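Dovby Sighting Map: Set-up Guide for Local Wardens
November 15, 2024
By Máté Antal
4 shares | 3 comments

Section 2. Adding and checking a wildlife report

Please read the whole section before you open the map to your neighbours. You need a warden account, which Siham Samir gives out on request.

1. Sign in to Dovby and choose your neighbourhood from the list. If the name is missing, do not make a new one. Write to Siham first.

2. Press "New report" and put the marker on the street where the animal was seen. Do not put it on a private house.

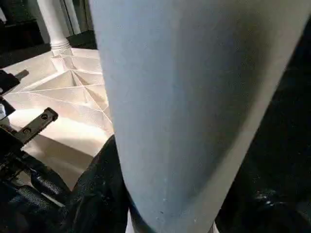
3. Choose the animal. For coyote, fox and raccoon there is a ready colour. For all other animals, choose "Other" and write the name in the box.

4. Fill in the hour and the behaviour. If the animal came near a person or a dog, tick "Close contact".

CAUTION: The map does not call for help. If somebody is bitten, phone emergency services before you make the report.

Note: Reports with no behaviour stay grey on the map until a warden completes them.
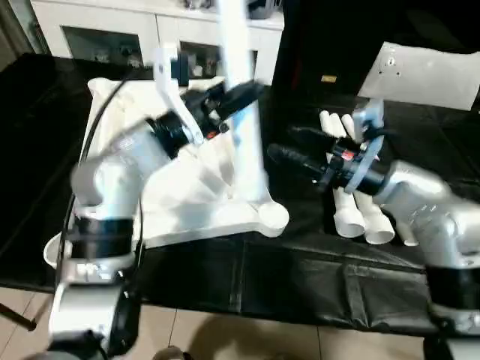 Left arm reaching toward the tall white pole.

Checking reports from residents

5. Open "Waiting". Each report must be read by 2 wardens before it is published. In October we published with one, and the same fox appeared on three streets.
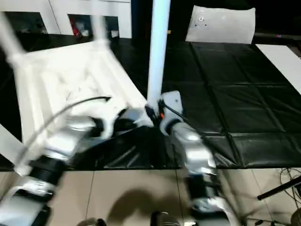
Residents may attach a photo to their report, and the warden decides if it is kept. Look first for the animal, then for something that helps to judge its size. A straight upright thing is best for this, like the white pole standing on the floor here, and a fence post or a street sign does the same work outdoors. If the picture is as blurred as the white slatted piece on the left, keep the report but mark the photo "Unclear".

6. Press "Publish" or "Return". When you return a report, write one polite sentence to the resident.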